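Unit 4. Collecting demonstrations for two-arm sorting

An episode begins when both arms leave the rest pose and ends when the operator releases the pedal. Record 60 episodes per object layout. Change the layout by hand between episodes — small shifts count. 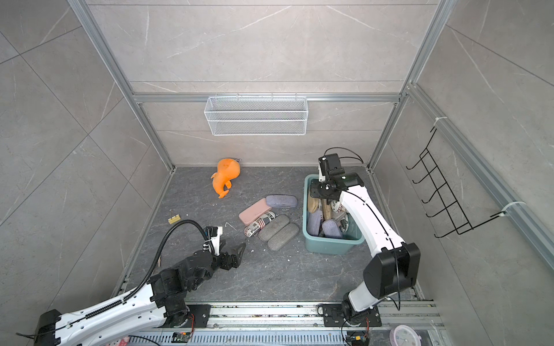
Failed grasps stay in the set if the operator recovers within the same episode. Discard any episode with a dropped camera stream. Label each file with layout number, operator initials and outcome.

Reading: Shearer, lab notes, p. 46. Send logs to Jui-lin Chow.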